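How Do You Teach a Robot to Put Away a Lemon?

Okay, quick question before we start. How did you learn to tie your shoes? I bet somebody sat down next to you, grabbed the laces and said, "Watch me." Then maybe they put their hands over your hands and moved them through the loops. Then you did it by yourself and it came out as a giant knot (mine did, for months).

Robots can learn in a way that's a lot like that, and I get to help teach them. It's my favorite part of my job!

There are two main ways to show a robot what you want. The first one is the hands-on way. You make the robot's arm go floppy by pressing a button, and then you take hold of it and push it where it should go. Over to the cup, down a little, squeeze, up. The whole time, the robot is keeping track of how much every one of its joints is bending. A joint is a bendy place, like your elbow or your knee. Grown-ups call this kinesthetic teaching, and you can call it steering the arm if that's easier to say.

The second way is remote control, and it's the one I do most. I sit in a chair with a controller in each hand. When I move my left hand, the robot's left arm moves. When I squeeze, its fingers close. It feels a bit like being a puppeteer, except that the puppet is heavy and doesn't have strings.

And the robot doesn't even have to be a real one! A lot of my teaching happens in a simulation, a pretend world inside a computer, kind of like the world in a video game. The pretend kitchen counter I've been using lately has a basket on a placemat, a checkered cutting board, a loaf of bread and a couple of lemons. If I knock a lemon off the counter in there, I press a key and everything jumps back to where it started. I wish my real kitchen did that. 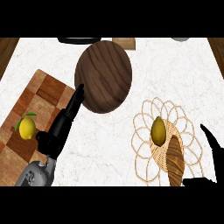
Leandro Ledesma asked me why we don't just type in the instructions, if computers are so good at following them. I love that question, so let's try it. Pretend you have to write down how to pick up a lemon. Move your hand to the lemon. Fine, but how far? From which side? How wide do you open your fingers? How hard do you squeeze? What if the lemon is turned the other way? You'd fill up a notebook and still miss something. Showing is a lot faster, and your hands know things that are really hard to put into words.

One turn, from start to finish, is called a demonstration. Mine usually take 30 seconds if I'm careful. But one isn't enough! If the robot only saw one, it might think lemons are always in exactly that spot. So we move things and go again, and then again. For one lemon lesson I did 40 demonstrations before lunch, and the whole set had 250 in it. My thumbs were so tired.

After that, a computer program studies all the demonstrations and looks for what they have in common. Then I put down the controllers and the robot tries it alone. The first time we tested the lemon lesson, it grabbed at plain air, right next to the lemon, and carried the nothing very gently across the counter. We gave it more examples, and it got better.

Want to try being the teacher? Ask a friend to be the robot and close their eyes. Put a sock on the table and guide their hand to it without talking. Then move the sock and see if they can find it without you.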